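Recording Demonstrations in a Household Kitchen

This guide sets out the procedure for collecting teleoperated demonstrations at Plirneck partner sites. It applies to operators who have completed the introductory session and have an active Biner account.

Before You Begin

Confirm that the arm base is clamped and that the emergency stop is within reach of the operator's free hand. Start the Biner recorder and check that every camera reports a live feed. Do not move a fixed camera once the first episode of a session has been saved. If one is moved by accident, close the session and open a new one.

Setting the Counter

Leave the kitchen as its occupants use it. Bottles, food packaging and small appliances should stay on the counter, provided that the arm can reach the task object without striking them. Remove only sharp knives, medication and anything that carries a name or address. The dishwasher may be open or closed, but its position must be entered in the session notes.

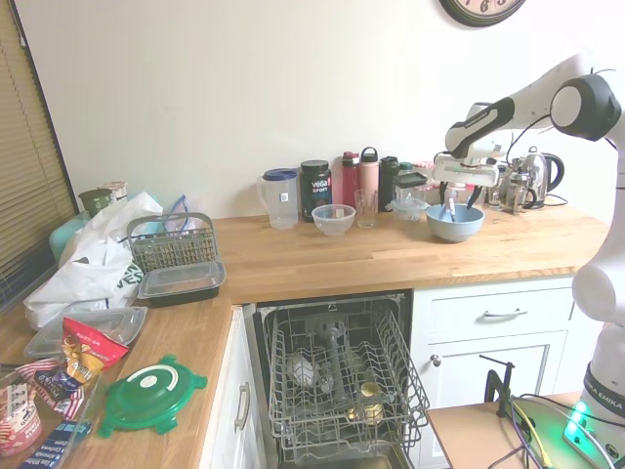 Fixed camera view: gripper fingers in the light blue bowl, dishwasher open with the lower rack pulled partway out.

Recording an Episode

1. Move the arm to the home position and wait for the recorder to show Ready.
2. Read the task prompt aloud, then press Start.
3. Carry out the task at an even pace. Short pauses are acceptable – long ones should be avoided, as the trimming tool removes any still period over 3 seconds.
4. Open the gripper fully, withdraw the arm and press Stop.
5. Mark the episode as Success, Partial or Failure.

Failed attempts are to be kept. A missed grasp followed by a second try is useful to the model and should be saved as one episode.

Varying the Examples

Change the starting position of the task object after each episode. Change the objects around it after every tenth. Operators tend to return to the same two or three placements, so the Ranetti sheet of random positions should be used from the start of the session.

Review and Upload

Play back each episode at double speed and discard any with a missing camera stream. A site is complete when it has 790 accepted episodes and at least 95 for each listed task. The full Altıntaş collection requires 3,000. Upload in the evening, after the last session, and leave the local copy in place until the receipt appears in Biner.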